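A day with the robots: my visit report from the Humach open day
05/09/2025
By a second-year student, Product Design and Making

So, for our summer project we all had to visit a workplace that uses some kind of automation and write up what we saw. Most of my group picked the car parts place because there's a free lunch. I went for the open day at Humach, mainly because it's two bus rides from my house and because I'd been told they had robot arms doing fiddly hand jobs, which sounded a lot more fun than watching doors get sprayed.

I should say first that I knew next to nothing about robots when I signed up. My course is mostly furniture and small products. My questions are those of a person who glues things together for a living (well, for a grade) so if you want motor specs and control loops you'll need one of the other reports.

The open day was in August and ran in two halves. The morning was talks. Someone from Courtois, who supply some of the parts, went through how they choose a gripper for a job, and I filled 4 pages of my notebook with that talk alone! The main thing I took from it is that picking up a big square box is easy and picking up something thin and round off a flat table is a pain. You've got to come down very close to the table without hitting it, you've got to line the fingers up across the thing and not along it, and then it can still roll away from you. I'd never thought about that before. I just pick up a pencil. I don't plan it.

The afternoon was demonstrations, and we were sent round in small groups. The big hall had a packing line which was loud and very quick, and everyone filmed it on their phones. The guide told us it could do around 500 parcels in an hour. I watched it for a bit, but it does the same move over and over and once you've seen it you've seen it.

What I really wanted was the tidying demo, and I ended up staying there so long that I missed the coffee. The job is putting paintbrushes away in a wire mesh cup, with two arms working over one wooden table. The brushes start out all over the place, pointing every which way, and each one has to end up standing in the cup.
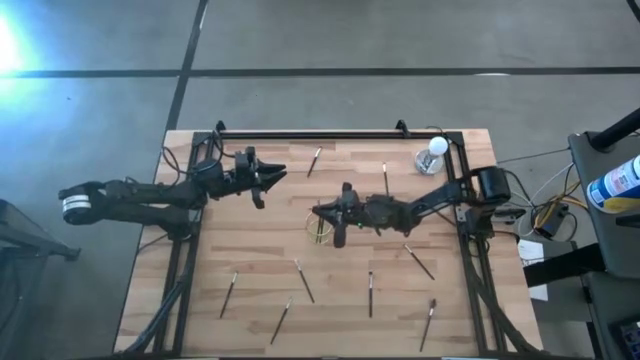

I liked this one because it's a job I do myself at the end of every studio session, badly, and so I could follow it. With a brush lying sideways you can't just grab it and drop it. It has to be turned upright on the way, and then it has to go into an opening that already has other brushes sticking out of it. I asked the engineer which part was hardest and she said the last few, when the cup is getting full and there's less room to aim for. That's exactly when I give up and leave mine on the bench.

I also asked why there were two arms, when I'd have thought one could manage. Her answer was that the table is too wide for one arm to reach all of it comfortably, and that with two you can pass things across or hold the cup steady. The catch is that they have to keep out of each other's way. She said a lot of their time goes on that, far more than on the picking up.

One thing I got wrong: I assumed somebody had typed in where each brush would be. They don't, they mess the table up differently for each go. The engineers call the whole thing Lustine (there's a Plarkmont as well, which is for folding cloth, but it was being repaired so we only got to hear about it).

From a making point of view I was very taken with the frame bolted round the tabletop. It's black aluminium extrusion, the same sort of stuff we have in the workshop for jigs, and there are cables running down along the rails. I'd expected something much more sealed up and shiny. It looked like a thing people change a lot, and I came away thinking I could build a frame like that. The arms, no chance.

If I went again I'd take a proper list of questions, because I forgot to ask what any of it costs and my tutor will definitely want to know. I'd also wear better shoes. It's concrete floors all the way through and we were on our feet until the bus.

For the second part of the project I'm going to try designing a brush holder that's easier to fill, with a wider mouth and maybe some dividers inside. I've got 12 sketches so far and most of them look like a vase.

Comments

Great write-up! I was in the group after yours and we got the cloth folding explained on a whiteboard, so you didn't miss much.

Did they say if it can do pens? Asking for my desk.

I went to the car parts one and the lunch was a sandwich. Wish I'd gone to yours.

Try a slanted base on the holder so the handles all lean one way. We did that for chisels in first year and it worked fine.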